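Back on the laundry task today. We got going at two and I was on the controls for the first block, with Cisik saving every take.

The job is the one Zarkeck asked for: kit out of the basket, on to the sofa, and back again, over and over, so that Gil has enough examples to learn from. We had 484 good ones when I sat down and finished the block with 30 more. I threw away 2 where I let go too early. Cloth is slow work. With the blocks last month I could do a take without thinking, but a shirt never lies the same way, and I have to decide each time which fold to go for.

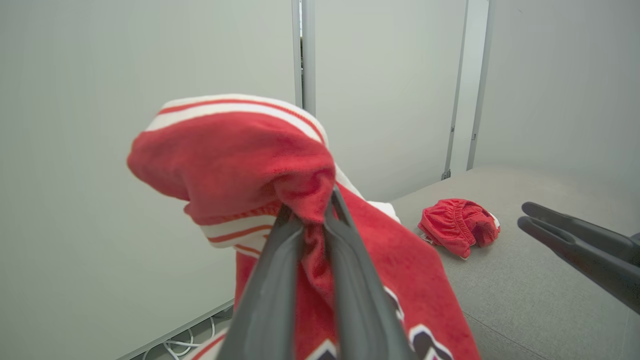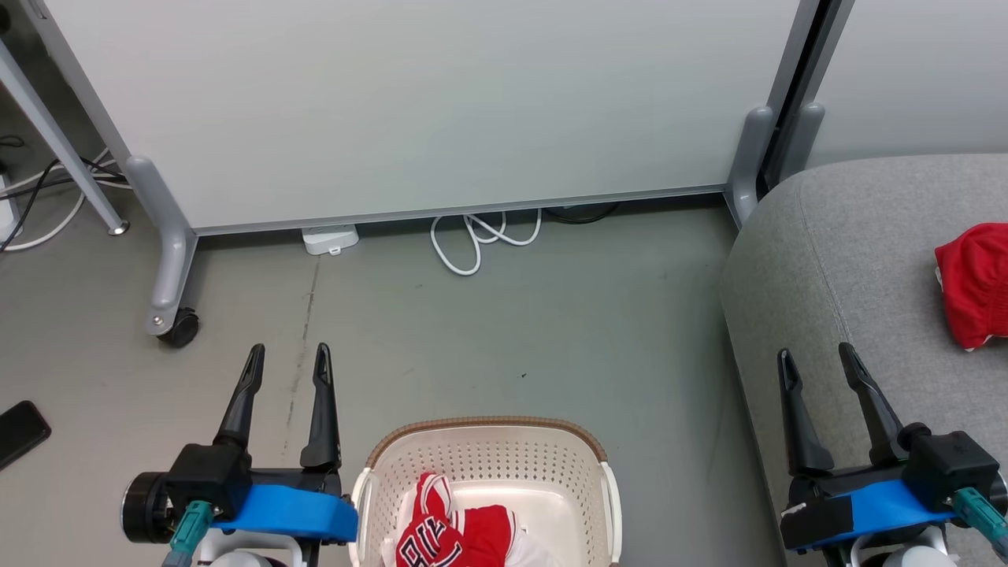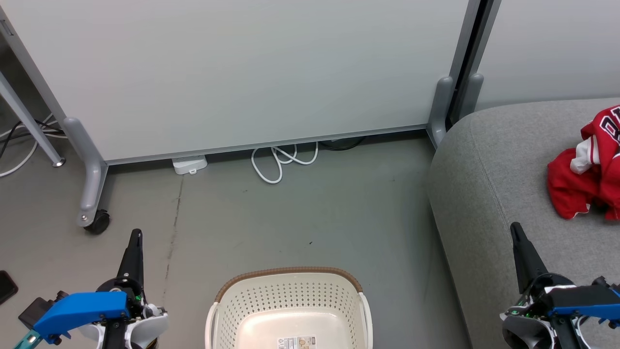
Red kit, afternoon block. The basket is in the second and third.

I tried going in slower on the pinch — my wrists were glad of it — and will keep to that speed so the takes match. Flamgate want the labels done by the end of the month, and over 138 of the older takes still have none. I did a few before packing up and found I had written "shorts" and "short" for the same thing, so those need going through again.

Tomorrow the towels. Must remember to clear the disk first.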